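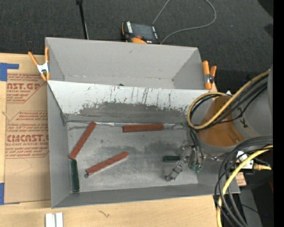
Red and green bars in one of our gray sorting bins, on the work table.

About Drernurier

Drernurier is a small workshop for sorting and packing of parts. We receive mixed pieces from other companies, we separate them by color and by length, and we send them back in order. We started in November with one table and one client, the toy maker Olura, who had 996 mixed bars and no time to sort them.

Today we work also for Suksawat and for Onley. Their orders are different in size. The smallest order we accept is 50 pieces, and for orders over 500 pieces we ask you to write to us first, so that we can reserve a table for you.

How we work

Every order begins in a bin with two compartments. The mixed bars go into the larger compartment, and the narrow one at the back is kept for the pieces we want to check again. We take out one color completely before we touch the next one. It is a slow method, but it gives few mistakes, and our clients prefer this.

Our bins are not new. The floor of a bin gets scratches and dark marks after a long time of use, and the divider gets worn also. We repair with tape and we continue to use them — a bin is changed only when a piece can get caught in it. Bins are wiped before each new order.

After sorting, the bars are packed in bags of 10 with a label for the color. If a client has own bags, we use these.

Who we are

The workshop was founded by Akosua Frimpong, who before was responsible for the spare parts room of a furniture factory. She still checks the first bag of every order herself. The rest of the team shares the sorting, the packing and the answering of the phone.

Visit us

Clients are welcome to come and see their order on the table. Please call one day before. Small samples can be left at the front desk in a closed bag, with your name and the number of pieces written on it.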